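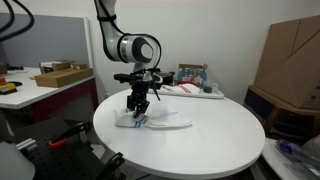
## 4. Loading and Running the Lamitik Washer

This section covers loading, detergent dosing, program selection and the first maintenance cycle. Installation, leveling and water connection are covered in Section 3. Do not run a load until the shipping bolts have been removed and the drain hose is secured.

**CAUTION:** Do not wash items that have been in contact with gasoline, solvents, cooking oil or wax. Residue can ignite in the drum or in a dryer, even after a full wash.

### 4.1 Before the First Load

1. Open both water valves fully and check the hose connections for leaks.
2. Confirm that the drum is empty. Remove the foam ring and the document bag.
3. Close the door until the latch clicks.
4. Turn the dial to DRUM CLEAN and press START. Do not add detergent or laundry.
5. When the door lock light goes off, open the door and wipe the gasket with a dry cloth.

**Note:** A small amount of water may be present in the drum on delivery. Each unit is tested at the Montes plant before packing.

### 4.2 Sorting

Sort by color first, then by fabric weight. Heavy items hold more water than light ones and can throw the drum off balance during the spin. A load made up of one heavy item and several light ones is the most common cause of fault code E3.

1. Empty all pockets. Close zippers and hooks.
2. Separate whites, light colors and dark colors.
3. Set aside anything labeled hand wash only or dry clean only.
4. Place small items in a mesh bag. Small items can pass between the gasket and the drum and block the drain pump.
5. Turn printed and dark garments inside out.

Wash new colored items separately for the first 2 washes. Dye loss is highest in this period and cannot be prevented by program choice alone.

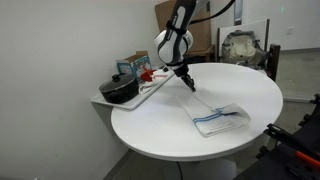
Trim and border stripes need their own check before an item is assigned to a load. Manufacturers often use a different yarn for the border, and it may release dye at a temperature the main fabric can take. An off-white towel with light blue stripes near one end, for instance, goes with the light colors at WARM until the stripes have been shown to hold. To test, dampen a hidden part of the stripe, press a white cloth against it and check the cloth for color. If color transfers, use COLD only. Unfold towels before loading them. A folded towel does not rinse evenly and may hold detergent in the inner layers.

### 4.3 Loading and Dosing

1. Place items in the drum one at a time, without packing them down. Leave a hand's width of space at the top.
2. Check that no fabric is caught in the gasket, then close the door.
3. Pull out the dispenser drawer. Add detergent to the MAIN compartment only, up to the line for your water hardness.
4. Add softener, if used, to the compartment marked with a flower. Do not exceed the MAX line.
5. Push the drawer in slowly.

**CAUTION:** Use high-efficiency detergent only. Standard detergent produces excess suds, which can reach the control board through the vent.

Do not use softener on towels. It coats the loops and reduces absorbency. If towels are already stiff or slow to absorb water, run them on HOT without softener, provided the care label allows it.
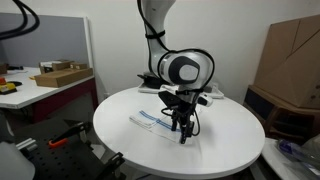
The same applies to microfiber cloths and most sportswear. For these items, select EXTRA RINSE and leave the softener compartment empty — any softener left from an earlier load will be flushed into the drum during the rinse.

### 4.4 Selecting a Program

| Program | Use for | Temperature |
|---|---|---|
| NORMAL | Cotton, mixed loads | Warm |
| HEAVY | Work clothes, bath mats | Hot |
| DELICATE | Lace, thin knits | Cold |
| URANO QUICK | Lightly soiled items | Cold |

URANO QUICK is limited to 3 garments. Larger loads will not rinse fully in the time available.

### 4.5 After the Cycle

1. Wait for the door lock light to go off. Do not force the door.
2. Remove the load promptly and shake out each item.
3. Leave the door and the drawer partly open until the drum is dry.
4. Close both water valves if the washer will not be used for several days.

For replacement gaskets and filters, contact a Trendlow service center. Have the model plate number ready.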